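Tiler Padded Fingertips for Two-Finger Parallel Grippers

Home > Grippers > Fingers and tips > Padded

Part no. 457
Sold as a pair
In stock, ships from our warehouse

The Tiler is a pair of padded fingers with a narrow tip at the front, made for small parallel grippers that have to handle cloth, zippers, cords and other soft goods. It bolts on in place of the stock fingers on the Brotov and Mason parallel grippers. An adapter plate for other makes is listed under Accessories.

Most of the fingers we sell are either wide and soft or narrow and hard. Wide ones hold a folded towel well and can't pick up a zipper. Narrow ones do the opposite, and they mark printed fabric if the grip force is set too high. The Tiler puts a felt-faced pad behind a slim tip on the same finger, so one gripper can do both without a tool change.

What's in the box

One left finger and one right finger
One set of spare felt pads
Mounting screws and a hex key
Printed fitting sheet

Specifications

Finger body: molded nylon, black
Pad: replaceable felt, dark green-gray, adhesive backed
Tip: black, narrow, ribbed on the gripping face
Mounting: 4 screws per finger
Weight: 315 g per pair with pads fitted
Working temperature: indoor use only
Warranty: one year, pads and tips excluded

Choosing between the Tiler and the Deschamps

We get asked about this more than anything else on the gripper pages. Both are finger sets for the same size of gripper and the prices are close.

The Deschamps is a bare hard finger that tapers to a point. It is stiffer and it will outlast the Tiler if you are picking up plastic parts, blocks or anything with a flat side. The point is good for pressing down on a loose item to keep it still. It has no pad, so there is nothing to replace, though the surface will chip over time if it keeps hitting the table.

The Tiler is the better pick for thin, flexible things. It gives a little under load, and the felt keeps cloth from sliding sideways. The tips close flush along their full length when the fingers are fitted square. If they only meet at the front, loosen the screws, close the gripper on a piece of card and tighten again.

For two-arm work, a lot of customers end up buying one set of each.

Notes from our test bench

Châu Trình ran both finger sets through 600 grips before we agreed to stock the Tiler. The items were pencil pouches, drawstring bags, socks and dish towels, all store-bought. Anything that would not lie flat was left that way.

On towels and socks the two sets were close. The Tiler needed less force for the same hold, and the Deschamps left a dent in the thicker towels that came out after a shake.

On drawstrings the Deschamps did well as long as the string was pulled straight. With slack in the string it tended to pinch the bag as well.

Zippers were where the sets came apart. A zipper has a narrow raised edge and the cloth next to it folds over easily, so the finger has to get in close without taking up the fabric on both sides. For pouches we put one arm on the zipper and let the other steady the fabric from above. 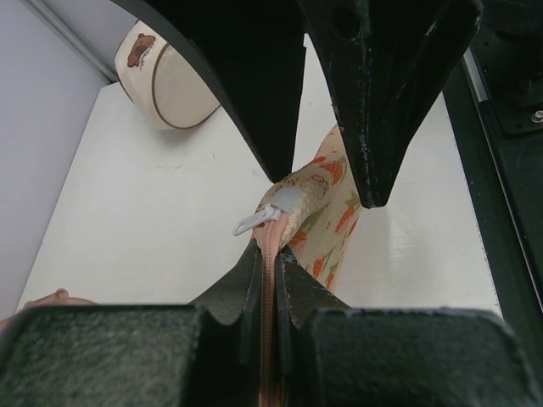 The height of the upper arm matters more than people expect. Too low and it pins the pouch so hard that the zipper arm drags the whole thing across the table. Too high and the fabric lifts along with the zipper. We set it by hand for each pouch and wrote the value down – a force sensor would be a better way to do it if you have one.

Wrist camera users should check their view before ordering. The pads are wide and they cover the lower corners of the picture on most mounts. The gap between the tips stays visible, and that is usually the part you need. If your software looks for objects close to the gripper base, move the camera up one hole on the bracket.

Care

Brush lint off the felt at the end of each day. Do not wash it. Change both pads together, even if one looks fine, or the fingers will close off center. Wipe the tips with a dry cloth. Solvents will cloud the nylon and loosen the adhesive.

Accessories

Replacement felt pads, pack of two pairs
Replacement tips, one pair
Adapter plate, universal
Deschamps hard fingers, one pair

Ordering

Labs and schools can order by purchase order. Unused sets can be returned within 30 days in the original box. Once the pads have been stuck down we can't take them back, so please dry fit the fingers first – the screws hold well enough without the pads to check the clearance.

Fitting sheet last revised 25/08/2020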